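Fostow
Accueil > Rangement > Cuisine et cellier > Bacs
Bacs de tri Berge, bleu, rouge ou blanc translucide
Référence 2857 (bleu ou rouge), référence 2853 (blanc translucide)
Vendus à l'unité ou par lot de 2, couleurs au choix
Fiche mise à jour le 12 août 2021

Je vais vous faire un aveu : les bacs Berge ont failli ne jamais entrer au catalogue. Quand j'ai reçu les premiers, en janvier, je les ai trouvés un peu bêtes. Un bac en plastique, quoi. Pas de couvercle, pas de système, rien à clipser. Je les ai posés dans le cellier en me disant que je verrais plus tard, et puis les sacs poubelle ont fini dedans, et les cure-dents, et les piques à brochettes, et un soir j'ai compris que je n'avais plus ouvert mon fameux tiroir à bazar depuis des semaines. Vous voyez lequel, tout le monde en a un !

Alors les voilà. Trois couleurs, un usage tout simple : vous mettez ensemble ce qui va ensemble, et vous voyez ce que vous avez.

À quoi ça sert chez moi

Surtout aux consommables, tout ce qui s'achète en petit et se perd en grand. Les rouleaux de sacs poubelle, par exemple, c'est ma bête noire. Couchés dans un placard, ils roulent au fond, on croit qu'il n'y en a plus, on en rachète, et on se retrouve avec du stock pour l'hiver. Debout dans un bac, ils se tiennent tranquilles. Je laisse la bande d'étiquette sur ceux qui ne sont pas entamés, comme ça je sais lequel prendre en premier (celui qui n'a plus sa bande, donc).

Pour les cure-dents, je garde le pot à couvercle, transparent, avec les cure-dents bien debout. Je ne les verse surtout pas en vrac dans le bac, j'ai essayé une fois et j'en ramasse encore. Le pot va dans le bac blanc avec les autres petites choses de table.

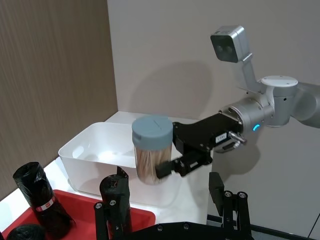 Bac Berge blanc, pot de cure-dents et rouleaux de sacs poubelle noirs

Quelle couleur pour quoi

Franchement, faites comme vous voulez, mais puisqu'on me le demande toutes les semaines par mail, je vous donne ma répartition.

Bleu : le ménage. Éponges, lingettes, recharges, tout ce qui part sous l'évier ou dans la buanderie.

Rouge : les poubelles et ce qui va avec. Sacs, liens, gants. Le rouge se repère de loin, même quand on cherche un sac en catastrophe avec l'autre main pleine d'épluchures.

Blanc translucide : la table et la cuisine. Cure-dents, serviettes, bougies d'anniversaire, pinces à sachets. Comme les parois laissent deviner le contenu, c'est celui que je conseille pour une étagère en hauteur. On devine seulement, hein, ce n'est pas une vitrine ! Si vous voulez lire une étiquette à travers, ce n'est pas le bon bac.

Hamish Cosgrove, qui s'occupe avec moi de la préparation des commandes, fait exactement l'inverse à l'atelier, bleu pour la cuisine et blanc pour le ménage, et je passe mon temps à chercher les éponges. Mettez-vous d'accord avant de remplir, c'est mon seul vrai conseil.

La forme, la matière

Plastique teinté dans la masse pour le bleu et le rouge, plastique translucide pour le blanc. Le blanc est rectangulaire avec des angles arrondis, et ces angles arrondis je les aime beaucoup au nettoyage : l'éponge passe partout, il n'y a pas de petit coin où la poussière se colle. Le bleu a les parois légèrement évasées et un rebord en haut, on l'attrape facilement à deux mains, même par en dessous d'une tablette un peu basse.

Le fond est plat. Sur un plan de travail lisse, le bac glisse quand on le pousse, ce qui est pratique au fond d'un placard et un peu moins sur le dessus d'un frigo. J'ai collé de petits patins de feutre sous les miens. Ils ne sont pas fournis, n'importe lesquels font l'affaire.

Pas de couvercle dans la gamme Berge, et ce n'est pas prévu. Si vous rangez dans une pièce poussiéreuse, un garage par exemple, regardez plutôt les boîtes Dredora, sur la page d'à côté. Elles ferment, elles s'empilent bien, elles sont plus chères et moins jolies (à mon goût, j'ai le droit).

Comment je les installe

Côte à côte, toujours, et sur une seule rangée. J'ai essayé l'un derrière l'autre dans un placard profond, et le bac de derrière devient le nouveau tiroir à bazar en quinze jours. Sur une étagère ou sur une table contre le mur, on les aligne, on garde un petit espace pour passer les doigts, et on remplit sans tasser.

Sans tasser, j'insiste un peu. Un bac rempli jusqu'en haut, on ne fouille plus dedans, on pose dessus, et puis tout dégringole. Les choses hautes peuvent dépasser du bord sans problème, tant qu'elles tiennent debout toutes seules. Je mets les plus grandes vers l'arrière, les petites devant.

Le jour où je range les courses, je descends les bacs sur la table, je les mets en ligne et je distribue directement dedans. Ça va beaucoup plus vite que de faire des allers-retours au placard - et ça occupe très bien un enfant qui connaît ses couleurs.
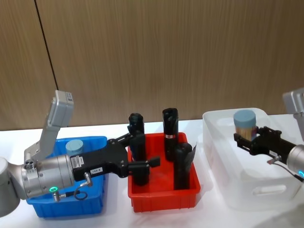 Est-ce qu'on peut ranger des produits d'entretien liquides dans les bacs Berge ?
Tant que les flacons sont fermés et debout, aucun souci, et si l'un d'eux goutte un peu, le fond retient les gouttes au lieu de les laisser filer sur l'étagère. Évitez seulement d'y verser un produit directement, les bacs sont faits pour le rangement et pas pour le trempage.

L'entretien

Eau tiède, liquide vaisselle, une éponge douce, et on essuie. Je déconseille le côté vert de l'éponge, surtout sur le translucide, où la moindre rayure se voit à la lumière. Pas de lave-vaisselle : j'en ai passé un par curiosité, il en est ressorti légèrement voilé et il boite depuis. Il me sert à ranger les pinces à linge, il le vit bien.

Pour les traces de feutre, si vous écrivez directement sur le plastique (je ne juge pas), un peu d'alcool ménager sur un chiffon. Testez d'abord dessous. Pour les étiquettes, je préfère le papier avec une colle qui se décolle, posé sur la face avant, assez haut pour rester lisible quand le bac est sur une étagère basse.

Ce que j'aime moins

Parce qu'il y en a toujours. Le rouge et le bleu s'emboîtent quand ils sont vides, mais ils s'emboîtent un peu trop bien, et il faut parfois les secouer pour les séparer. Glissez une feuille de papier entre les deux si vous les stockez longtemps. Et puis le blanc montre tout, y compris les miettes. Si votre placard sert aussi de réserve à biscuits, prenez le bleu !

La commande et la livraison

Les bacs partent de notre dépôt de Tretorside. Livraison offerte à partir de 45 euros d'achat, toutes gammes confondues, donc vous pouvez compléter avec autre chose. Pour le lot de 2, précisez les couleurs dans le champ « message » du panier, même si vous prenez deux fois la même. Sans précision, j'envoie un bleu et un rouge.

Attention à ne pas inverser les références au moment de commander : 2857 pour les couleurs, 2853 pour le translucide. Les deux se ressemblent et je reçois régulièrement des messages de gens étonnés d'ouvrir leur carton. Si ça vous arrive, écrivez-moi, on échange tant que le bac n'a pas servi.

Le contenu (pots, sacs, petits accessoires) n'est pas fourni avec les bacs.

Vous aimerez peut-être aussi
Boîtes à couvercle Dredora
Étiquettes repositionnables, la planche
Patins de feutre autocollants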